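Rurumard Bench Cell

For small parts, short runs and people who would like their afternoons back

Product code: RBC-254
Availability: built to order at Skevville
Page last revised: April 6, 2019

Overview

The Bench Cell picks small moulded parts out of an open dish and puts them where you want them. It does this all day without asking what's for lunch. It suits workshops where someone currently sits at a table doing the same thing, usually someone you hired for a different job.

We make no claims about transforming your business. It will move clips.

What arrives

One arm with bench clamp
One two-finger gripper, sold separately as the Bite
Wrist camera and lead
Controller, with a stop button you can hit with an elbow
Printed manual, 9 pages, three of them useful on the first day

The Bite

Two flat fingers, opening and closing in parallel. Squeeze is set on the controller in 7 steps. Most customers settle on the second or third and leave it there. The top step is for people who have read the manual and disagree with it.

Finger pads are a wearing part. Order spares with the cell -- the post to Skevville is what it is.

Parts and dishes

Wide, shallow dishes work best. Steep sides leave the fingers arguing with the wall, and deep tubs hide parts under other parts. Glazed crockery is fine if you set the lighting with the dish in place. A shiny bowl throws glare, so run the lighting check again if you swap it for another one from the canteen.

Strong colour differences between part and dish help. Grey parts in a grey dish can be done, but expect a longer set-up and some language.

What changes for your staff

Our own packing room at Trastuvcombe has run a cell since December. It handles up to 2,000 parts on a long shift. The people who used to pick by hand now load dishes, check the output and decide what counts as a bad part, a question on which they turned out to have strong and differing views.

Wrists are happier. Conversation is reported to be better, or at any rate louder. The tea break did not get longer, despite a written proposal.

A few things got worse. Someone has to clear a jam, and it tends to happen when that someone has just sat down. The hum is noticeable in a small room. New starters also need a proper half-day with the cell before they're left with it, and we'd ask you to pay them for that and call it training.

Before you order

Send us a handful of your parts and one of the dishes you plan to use. We try them on our bench and tell you what we find, including when a person with a tray would be cheaper.

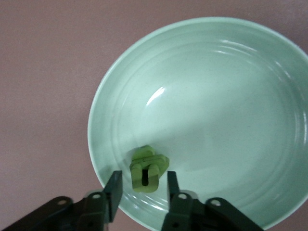 The Bite, fingers open, over a yellow-green plastic part in a glazed bowl.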